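Ho-yin Lo

I have been making my grandmother's soup for eleven weeks now and it still tastes like a hotel lobby. A thread, since my family has stopped replying to me.

Background. She never wrote it down. What we have is one index card, in my uncle's handwriting, that says "pork bones, the dates, the usual, until done." My uncle was an accountant for 40 years. I would like a word with his clients.

I asked my mother what "the usual" was. She said, "You know, the usual." I asked my aunt. She said my mother would know.

So I did what any grown man with a library card would do and decided to be systematic. I bought a notebook. I labeled the columns. Version one had a column for "mood," which I have since removed.

Versions one through three: too thin. I was treating the bones with respect. You're supposed to boil them hard first, pour off the gray water, scrub them under the tap, and start over. I had skipped this step on the grounds that it looked like extra dishes. It is extra dishes.

Version four: someone at work told me to add a splash of vinegar "to pull out the minerals." I can't speak to the minerals. The vinegar stayed right where it was.

Version five I'm not discussing.

A word about dates. "The dates" on the card are red dates, the dried wrinkly ones, and I know that now. For version two I used the big soft kind from the baking aisle. My sister ate a bowl of it in total silence and then asked if there was any toast.

Red dates have pits. Some people say the pits make the soup "heating," some people say that's the skins, and one man at the market on Brunden told me it's the wrong time of year to be asking. It was March. He sold me a bag anyway.

Pit them or don't. I pit them now, mostly because my father bit down on one during version six and looked at me as if I'd planned it.

I should explain the pot. Her pot was enameled, blue, with a chip near the handle the shape of a boot. It went to my cousin in Onham after the funeral, and he keeps umbrellas in it. I have raised this with him. He says they're good umbrellas.

My pot is stainless steel and came free with a mattress. I have tried not to blame it. By version seven I was blaming it out loud.

Anyway, time. "Until done." My mother remembers the soup taking all day. My aunt remembers it taking "a couple of hours, she was a busy woman." They shared a bedroom until they were nineteen and can't agree on what color the walls were either, so I split the difference and got a soup that was neither.

Then I found a cooking forum where a person called Plillness had posted 228 replies on the single subject of pork bone soup. I read them all. It took a Monday. Plillness is rude, doesn't use commas, and has been right about everything so far.

According to Plillness, I was 1. using the wrong bones, 2. adding salt at the start like a child, and 3. opening the lid too often "because you are lonely." I closed the lid.

Wrong bones, by the way, meant I was buying ribs. Ribs are for people who want dinner. You want neck bones, or the knobby end of the leg, the stuff the butcher has to go in the back for. Mine sighs when he sees me — he's a good butcher but he does sigh.

Version eight had neck bones, pitted red dates, ginger, a dried tangerine peel, and no salt until the end. It was good! I'm noting this for the record. It was a good soup. It just wasn't hers.

I brought a jar of it to my aunt. She had two spoonfuls and said, "Oh, this is very nice." If you have an aunt like mine, you know that I drove home with the radio off.

My mother was more direct. She said it needed "the thing." I asked which thing. She said the dry thing, from the jar, on top of the fridge. I asked what was in the jar. She said she was never tall enough to see.

So now I was looking for a mystery ingredient stored at a height of six feet in a kitchen that has since become a dentist's parking lot.
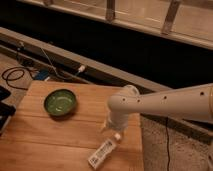
Candidates so far: dried scallop, dried squid, dried oyster, fox nuts, lily bulb, and something my father calls "tree bark" and says he was given as a child when he misbehaved. I've ruled out the bark on personal grounds.

Dried scallop is the favorite. It's also priced like jewelry. I bought two of them. The cashier at Chuang put them in their own little bag and folded the top over twice, and I carried them home in my inside pocket.

Version nine, with scallop: close. Much closer. There was a half second in there, right after the ginger, when I was standing on a step stool in her kitchen being told to get down. Then it went back to being soup.

I reported this to the forum. Plillness wrote back, "did you toast the peel." No greeting, no question mark. I had not toasted the peel.

Version ten, toasted peel. I also burned the peel. Put that in as version ten-and-a-half, please, the smoke alarm certainly did.

My sister has started asking what I plan to do if I get it right. She wants to know if I'll write it down properly, with amounts. Of course I will. I have 131 pages of notes and a column for lid activity.

She said, "Grandma would have hated that." Which is true. Grandma measured with a rice bowl that had no bottom rim and a spoon she'd taken from an airline. She once told me a recipe was what you gave to people you didn't want coming over.

I've thought about that one a fair amount, usually while skimming.

Current status: version eleven is on the stove. Neck bones, scrubbed. Dates, pitted. Peel toasted and not on fire. Both scallops are in there, well, two new ones, the first pair having died for version nine. Lid closed since noon.

My cousin in Onham called to ask how it was going. I said I could use the pot. He said it's been raining a lot up there.

My mother is coming at six. She's bringing my aunt, and my aunt is bringing a soup of her own "just in case."

Will report back. If I don't, assume it was very nice.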